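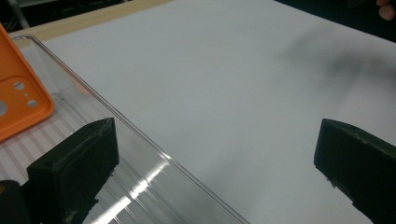
Bart Verbruggen wrote back to our first circular that a horror film which went straight to video in its own day has no business taking up shelf space in a public archive. His letter is a fair place to start, and I will return to it under slide 4.

Slide 2. Thank the hosts. State the scope of the talk: low-budget horror released on tape and disc by Grusetti and Kundport, and what remains of it. Theatrical titles are outside the scope.

Slide 3. The holdings. The Vanhove collection came to us with nearly 4,000 tapes and discs. Of these, 133 are titles for which we have found no other copy in a public collection. Pause here. The number is usually asked for again.

Slide 4. Reply to the letter. The archive does not select by merit. Many of these films were reviewed only in fan magazines and on personal websites, and the reviews now outlast the films. Read the short passage from the newsletter Movo on the vampire cycle, if time allows.

Slide 5. Transfer work. 26 titles have been transferred to date. Each is copied from the best surviving tape, with the trailers and distributor logos left in place. Viewers have asked for these to be removed. Our policy is to keep them.

Slide 6. Rights. Grusetti closed without naming a successor. Kundport's catalog was sold in parts, and six of the transferred titles have a confirmed owner. Only those six may be shown outside the reading room. Do not promise a public screening of the others.

Slide 7. Clip, with sound. Ask for the house lights to be lowered. The opening is very quiet and the scream is not; warn the front rows.

Slide 8. Requests to the audience: original sleeves, press sheets, mail-order lists. Loose sleeves without a disc are welcome. The August intake is open for these.

Questions. Repeat each one into the microphone before answering.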